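Wotolora Robotics Club – Bench Safety Checklist with Comments
Arm station, room 10
Checked by: Tassanee Thongdee
With: Pichit Ongart (student lead)
Date: 9/11/21

Thanks to everybody who tidied up before I came by, it really does make my job a pleasure. Same form as always, with my comments under each item. Please read the comments as well as the marks, because a "yes" from me sometimes has a little homework attached!

1. Power supply label readable, cord free of cuts – YES
No complaints. The new label Daranee made is big enough that I can read it without my glasses, and I thank her for that.

2. Power switch within reach of the person running the arm – YES, WITH COMMENT
Pichit can reach it fine from his stool. Our younger members have shorter arms, so please slide the power strip closer when they are driving.

3. Screws on base and joints snug – YES
Pichit went over them with the hex key while I watched. One on the shoulder bracket took a quarter turn. Write it in the log, please, even when it is that small.

4. Speed limit set in the software – YES
Set to 700 for practice. The 1000 setting stays off until Njoroge Kinyua has signed your card, and yes, that includes those of you who have been here for years.

5. Work area limited to task pieces – SEE COMMENT
I know the pick-and-place task needs its cubes and its ring, and those are welcome on the board. Drinks, phones and snacks belong on the back shelf.
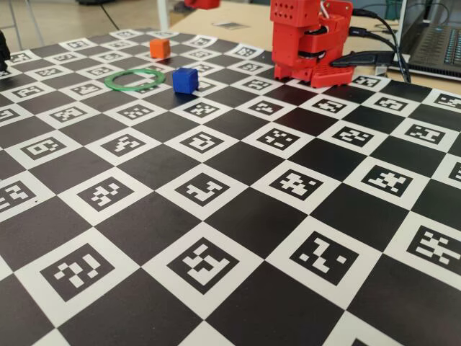

Arm station with the calibration board, two cubes and the green ring.

6. Cables clear of the arm's swing – NEEDS ATTENTION
My main worry, I'm afraid. The cables come off the side of the base in loose arcs and pass in front of the laptop, and I would much rather see them clipped down along the table – a wide turn of the arm could catch one and give the plug a good yank. There are clips in the Tanasarn box. Leave enough slack for the joints to move, then run it through slowly and watch.

7. Laptop outside the arm's reach – NEEDS ATTENTION
Same corner, same remedy. Move it over by a hand's width or two and mark the spot with tape so it goes back there every time.

8. Calibration board flat and clean – YES
A few scuffs and a bit of dust on the black squares, nothing to fret over. A dry cloth only, please. Saoirse tells me the spray we used in December left streaks on the old one.

9. Safety glasses at the station – YES
3 pairs in the drawer. One strap is getting tired, so I have put a new one on the order list.

To do before the next session: items 6 and 7 (Pichit), power strip (whoever sets up). Send me a note when they are finished and I will stop by with the form again, and probably with cookies, which will be staying on the back shelf too.

T. Thongdee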